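Reducing Food Waste in the Pliltdale Campus Dining Hall

Student Project Report
Group members: Maxine Tipoki, Gonzalo Collado, Dineo Hlongwane
Advisor: Pascal Meinecke
Submitted August 10, 2019

1. Background

The dining hall at Pliltdale serves lunch on every class day and dinner four nights a week. Students pay a flat price at the door and take as much as they want. Last year the kitchen manager, Iker Echevarría, told our class that he did not know how much food was thrown out at the tray return, only that the bins were heavy. Our group chose this as our summer project.

We wanted to find out how much food students leave on their plates at lunch, which foods are left most often, and whether a small change in serving could lower the amount. We did not look at waste from the kitchen itself, such as peelings or food that was cooked and never served. That would need a separate study.

2. Method

We weighed plate waste at lunch for two periods. The first was the baseline, when nothing was changed. In the second, the kitchen made two changes that we had agreed on with Mr. Echevarría. The large oval plates were replaced with round plates from the storeroom, and the serving spoons for rice, pasta and potatoes were replaced with smaller ones. Students could still come back for more.

At the tray return we set up three bins marked for starches, vegetables and fruit, and meat and other main dishes. Napkins and packaging went in a fourth bin that was not weighed. One of us stood by the bins during the whole lunch period to answer questions and move food that had gone in the wrong bin. The bins were weighed on a floor scale borrowed from the loading dock. The empty weight of each bin was subtracted.

Soup was a problem. It could not be sorted and it made the other bins wet, so from the second day we had students pour it into a bucket. Soup is left out of all the results below. 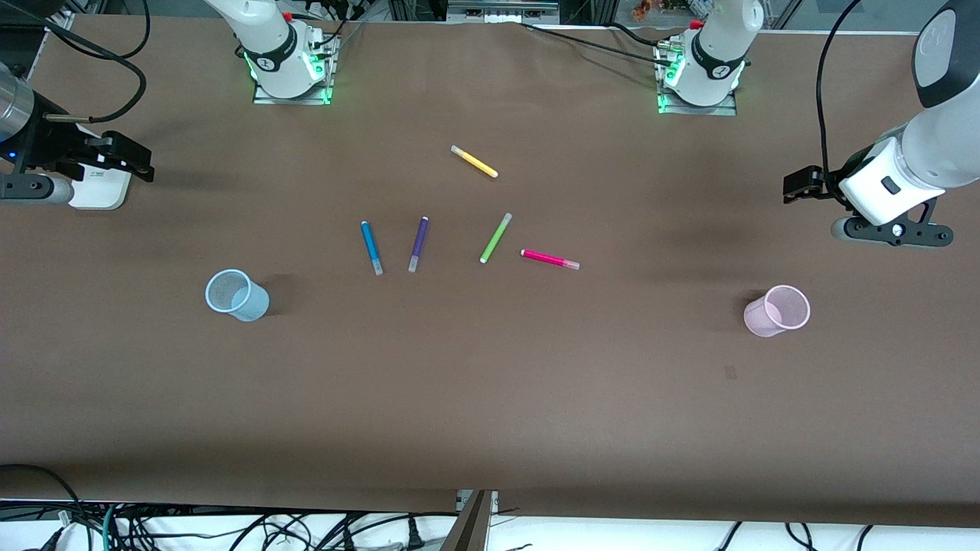

We also handed out a one-page survey at the exit. It asked how hungry the student was on arrival, whether they had finished their food, and if not, why. We printed 600 copies. The survey was anonymous and took less than a minute to fill in.

3. Results

The total plate waste in the second period was lower than in the baseline. Most of the drop was in the starch bin, which was also the heaviest bin at the start. Rice was the main item in it on nearly every day we checked. The vegetable bin changed very little. The bin for main dishes went up and down depending on the menu, and we could not see a clear effect. The fish casserole, served once in each period, gave the heaviest main dish bin both times.

On the survey, the most common reason for leaving food was "I took too much." The second was "I did not like the taste." Several students wrote that they had only 7 minutes to eat between lab and the next class. We had not thought of this when we planned the project, and there was no box for it.

4. Problems

The two periods did not have the same menu. We asked for the same menu to be repeated, but the kitchen had already placed its orders. Attendance was also lower in the second period because one summer course had ended. We divided the waste by the number of lunches sold each day to correct for this, but the students who stayed may have different eating habits from those who left.

On one day in the baseline period the starch bin was emptied before we weighed it. We left that day out.

5. Recommendations

We recommend that the kitchen keep the smaller spoons. They cost little and the serving staff had no complaints about them. We are less sure about the plates, as both changes were made together and we cannot separate their effects. A follow-up in September, with full attendance, could test the plates alone. The survey should be given again with a question about time added.

The bin weights for each day and a blank copy of the survey are kept with Mr. Meinecke.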